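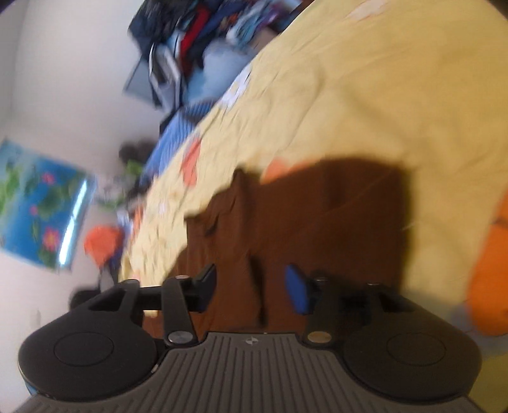 The hand-held gripper over a yellow blanket, one blue finger pad and one black.

News > Local > Business
14 shares | 2 comments

Clorkness workshop changes how it looks after its grippers

A Clorkness workshop has changed the way it services its hand-held grippers, after worn finger pads kept turning up between checks.

Turcotte, which keeps the tools going for a bedmaking and tidying project called Grisotau, now wants the pads looked at every 200 grasps. It used to be 800. The new routine started in July and covers every tool that goes out to a home.

The checks are done wherever the tool happens to be. Bedroom, kitchen, back of a van. No bench needed, the firm says, just a screwdriver, a dry cloth and decent light.

First job is the pads. They're angled wedges, one on each finger, and they are meant to meet flat when the fingers close. If one has crept round even a little the tool pinches at the tip and lets go of thin stuff. Sheets and pillowcases are the worst for it. Pads can be swapped singly, so a tool may well go about with one colour on the left and another on the right. Blue and black is fine, says Turcotte, as long as both are the same hardness. Write it in the log.

Then the screws at the finger joints. Snug and no more. Over tightening was behind most of the stiff fingers sent back last winter, according to the workshop, and people tend to do up one side harder then the other. Open and close by hand, slowly, with nothing between the pads. Both fingers should arrive together.

Fluff is the other headache. Blankets shed, and it gets wound into the linkage and packs down in the grooves of the ribbed body. Brush it out, don't blow it. Blown fluff just goes further in, where the housings have to come off to get at it, and thats a workshop job.

A full service takes 70 minutes. The check at home should be done in almost no time once you have the knack, though new users are asked to do it with the sheet of instructions open next to them.

Pemard, which supplies the pads, is sending out a softer batch later in the year. Turcotte will try them on 2 tools first, bedding only, before anything else changes. Old pads should be posted back in the bag they came in, with the log number on the outside.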